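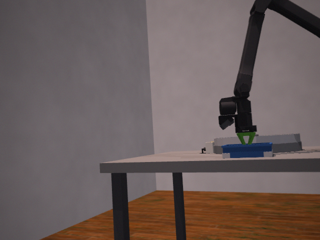 Flera is a simulated bench cell sold by Prustlow for teams that need to write and test pick-and-place code before the hardware arrives. The license covers one arm, one gripper, a set of table props and the scripting layer, and it runs inside the Fudex simulator, which has to be bought separately. I used version 3 through most of August on a mid-range desktop. The gripper model is a two-finger type with pointed tips, and the fingers are colored bright green against an otherwise dark arm. The coloring is useful. At a low side angle, with the tips down at the blue bin, finger position can still be judged by eye at a small window size, and I left the colors alone for the whole test.

Installation

The installer is a single archive plus a license file. Fudex found the package on the first start but did not load the textures until I pointed it at the asset folder by hand. The manual covers this on its last page. Total time from download to a moving arm was nearly 3 hours, most of it spent on a driver version conflict that the log reports clearly enough once logging is turned up.

Arm and motion

Joint limits, link masses and friction values are in one text file and can be edited. The inverse kinematics solver is the standard one from Fudex with a wrapper on top. It is fast and picks sensible elbow positions for reaches over the middle of the table.

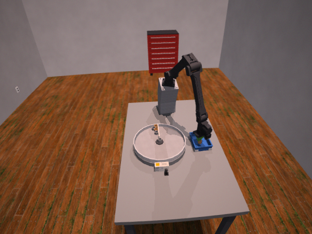
Near the limits of the workspace it is less reliable. With the default seed the solver sometimes flips the wrist between two waypoints that are close together, and the resulting joint speeds trip the safety check. Setting a preferred posture in the config file stops this. I would have set one as the default.

Contact behavior is acceptable for rigid parts. I ran 600 pick attempts on small parts with the stock settings. In 8 of them the part passed partly through a fingertip before the solver pushed it back out. Halving the physics step removed the fault and cost a little under half the run speed. For grasp tuning I would take the smaller step. For checking program logic the stock value is fine.

Table props

The round tray and the square bin are separate models with their own collision shapes. The tray can be fixed or driven from script as a turntable. Drive speed is set in radians per second, although the property panel labels it as degrees, and the value in the panel is the wrong one to trust. 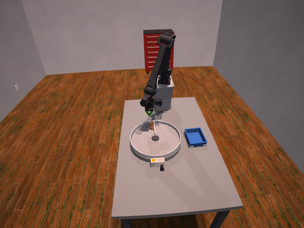
Render: author's test cell, Flera 3 running in Fudex.

The bin uses thin walls as its collision shape, so parts can be released into it and come to rest on its floor. Low-cost packages often wrap a container in one solid box, which makes placing tests useless. The bin and the tray sit close together in my layout, and the planner had no trouble treating the gap between them as free space.

The room is supplied as well: plain walls, a plank floor and a red tool cabinet at the back. Light from the arm side throws soft shadows over the table, and these are good enough to upset a simple color threshold, as real ones would. The floor texture has green streaks along some of the joints between boards. I masked the floor out of my vision tests, as the green was near enough to the finger color to produce false hits.

Geometry is coarser than the lighting. The outer wall of the round tray is built from flat panels, and from table height the facets are plain to see. Collision follows the same facets. A part pushed along the outside of the wall catches slightly at the seams.
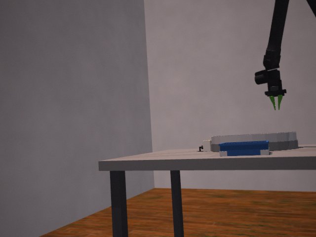

Compared with Jadoon

Jadoon's bench package is the obvious alternative. It has smoother meshes and a better property panel, with units that match the script. Its container models are solid boxes in the version I have, and its scripting layer exposes only 5 motion commands. Anything beyond those needs a plugin at extra cost. Flera gives direct access to joint targets and contact reports with the base license.

Verdict

Recommended for logic testing and early grasp work with rigid parts. Not recommended where curved contact surfaces matter, unless you are prepared to replace the tray mesh. The mesh format is open and replacement took me an afternoon. Prustlow support answered both of my tickets, one with a fix and one with a request for a log file I had already attached.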